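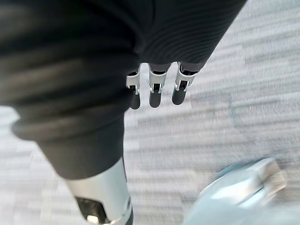
What is self-masking in wrist-camera imitation learning?
Self-masking is the practice of marking the parts of a wrist camera's view that belong to the robot itself, so that a control policy trained on those views can treat them differently from the rest of the world.

Self-masking (also body masking or ego-masking) is a preprocessing method used when training robot policies from cameras mounted at the wrist or gripper. Each view is divided into two regions: pixels showing the robot's own hand, limb or covering, and pixels showing everything else. The division is passed to the policy as an extra input channel. In an older variant, the robot region is simply painted over with a flat colour.

The version most often meant by the term is the one developed by the Girkar group under Beatriz Abreu, with Sachiko Yokoyama and Loan Kim. It was written for robots whose arms are dressed in fabric sleeves, a case that earlier methods handled badly.

Background

On a bare arm, the robot region can be worked out from geometry. Joint angles are known, the camera position is known, and a model of the arm can be drawn into the view with an error of a few pixels. Fabric breaks this procedure. A knitted sleeve folds, slides and bunches, and its outline depends on how the arm reached its present position as well as on the position itself. Two views taken at identical joint angles may differ over a large share of their area.

Motion blur adds a second difficulty. When the arm swings over a patterned floor, the background is smeared into streaks while the hand, which moves with the camera, stays comparatively sharp. A policy may learn to rely on this contrast, and will then behave differently at other speeds.

Method

The Girkar procedure has two stages. In the first, a conventional geometric mask is drawn for the rigid parts: finger brackets, fingertips and any exposed metal segments of the arm. In the second, a small segmentation network extends the mask to the fabric, using the rigid mask as a starting point. The network sees the present view and the one before it, together with the joint angles at both moments.

Training the second stage requires hand-labelled views. The original set contained 3,701, drawn from 206 recorded arm movements. Labellers were told to treat gaps between fingers as background, even where these were only a few pixels wide – a rule that slowed the work considerably but was kept for all later sets. Folds in deep shadow were labelled as fabric wherever the outline on both sides could be traced.

Objects close to the camera and heavily blurred are assigned to the background unless they are attached to the robot. Where a labeller could not decide, the region was marked unknown and left out of the training loss.

Results

Abreu and colleagues compared three policies on a reaching and grasping task known as Cenddale: one with no mask, one with the robot region painted over, and one with the mask as an extra channel. Each was trained on 2,000 demonstrations and tested in 60 trials per sleeve condition. With the sleeve arranged as in training, the three performed at a similar level. With the sleeve pushed up or allowed to bunch, the unmasked policy failed most often and the extra-channel policy least often.

The painted-over policy did worse than expected at the moment of closing the fingers. The authors attributed this to the loss of fingertip detail, in particular the small highlights which shift as the fingers bend. Later users have generally preferred the extra channel for this reason, although painting over remains common on platforms with little computing power.

Limitations and criticism

Aranka Vincze repeated the comparison on the Ikov platform and found a smaller benefit. She argued that much of the original gain could be had by varying the sleeve during data collection, with no mask at all. Abreu's reply accepted the point for short tasks, but noted that sleeve variation has to be repeated for every new task, whereas the mask network is trained once per robot.

A second criticism concerns dark fabric. Where a charcoal or black sleeve lies next to a black fingertip, the boundary between the two stages of the mask becomes unreliable. The combined mask is not affected, but systems that use separate labels for hand and sleeve are. Perla Bañuelos proposed merging the two labels within a narrow band along the hem of the sleeve, and this change was adopted in the second release.

The mask network must also be retrained if the camera is moved. Shifts of a few millimetres are tolerated; a change of lens is not.

Related methods

Major, a later method from the same group, drops the geometric stage and learns the full mask from motion alone. It relies on the hand remaining nearly fixed in the view while the background moves, and therefore performs poorly when the arm is at rest – the condition in which the older procedure is most accurate. The two are sometimes run together, with joint speed deciding which mask is used.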